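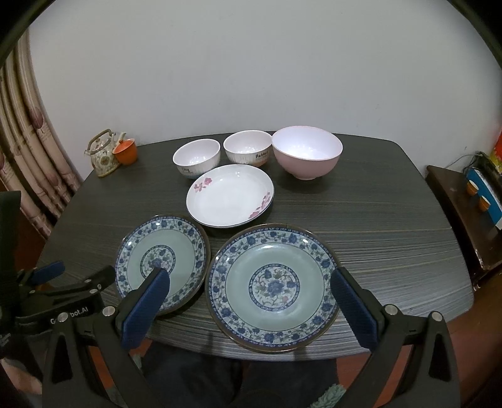
Handgreifer: gerippte Pads oder glatte? Erfahrungen mit Geschirr gesucht

tellerwender_ka
Moin zusammen, ich teste gerade zwei Handgreifer zum Aufzeichnen von Demos, beide mit Parallelgestänge, einmal mit den blauen gerippten Pads und einmal mit glatten Silikonpads von Kinditer. Aufgabe ist Tisch umräumen, also Teller, Schalen, Teekanne, das ganze Programm. Bei Schalen nehmen sich die beiden nix, aber bei großen flachen Tellern werd ich wahnsinnig! Mit den glatten rutscht mir der Rand beim Anheben ständig weg, mit den gerippten kippt der Teller dafür nach vorn. Was fahrt ihr so?

Nullpunkt
Gerippt, ganz klar. Glasur und glattes Silikon, da reicht ein bisschen Staub und du hast keine Reibung mehr. Und gegen das Kippen: tiefer reingreifen.

frau_servo
Seh ich komplett anders. Die Rippen liegen am Tellerrand nur punktuell auf, deshalb kippt dir das doch. Ich hab seit Februar die weichen von Wirkari drauf (430 Euro der Satz, ja, ich weiß) und hatte in der Zeit 7 Abstürze, davor war das mein Wochenpensum ;-)

Nullpunkt
430 für zwei Gummiplättchen, na dann viel Spaß.

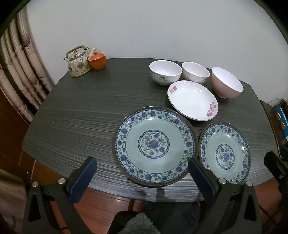
tellerwender_ka
Tiefer reingreifen hab ich probiert, bringt bei den kleinen Schalen viel, beim großen Teller stoß ich dann aber mit der Fingerspitze auf die Tischplatte. Was mich mehr nervt, ist die Kamera: Fisheye, die Ecken sind eh schwarz, und die Finger verdecken mir genau die Stelle am Rand, wo ich zupacken will. Hat jemand mal die Luleo-Halterung ausprobiert, die etwas höher sitzt?

frau_servo
Hab ich, ist super für die Sicht, aber kopflastig. Nach zwei Stunden merkst du das im Handgelenk.

s_mittal
Hallo, Satish Mittal hier. Bei uns lief beides parallel, und der Unterschied zwischen den Pads war kleiner als der zwischen zwei Bedienern. Lass mal jemand anderen ran, bevor du Geld ausgibst. Für die Teller nehmen wir inzwischen den Shokri mit schmaleren Fingern.

tellerwender_ka
Okay, das mit dem zweiten Bediener ist ein Punkt, mach ich am Wochenende mal. @frau_servo passen die Wirkari-Pads auch ohne Adapter?

frau_servo
Nee, du musst zwei Löcher nachbohren.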